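Ticket 147: hand-held gripper, comparing the old and new finger pads
Opened by: Nektarios Karagiannis
Assigned to: Evangelia Vlachopoulos
Status: waiting for answer

Saturday, morning. I changed the pads on the Lumotwood gripper to the flat black ones. With the old pads I had 71 good grasps. With the new pads I had 60, on the same objects and the same table.

I tightened the screws of both fingers and made the zero position again. No change. Then I exchanged left and right pads — also no change.

Reply from Evangelia: Please check if the pads are parallel when the gripper is open. Please send also two views from the gripper camera, with the wire stand on the foam.

I checked. The gap at the tip differs by 4 mm from the gap at the base. Is it possible to correct this in the controller, or must I print new pads?
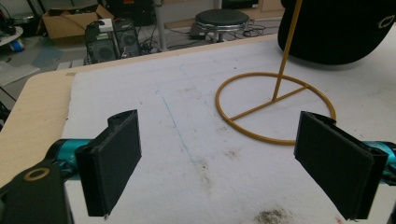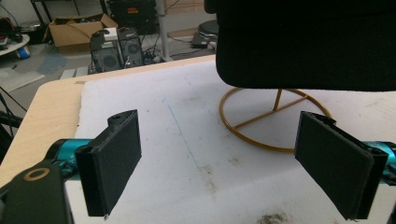 Gripper camera, both views: black pads open over the white foam, wire stand on the foam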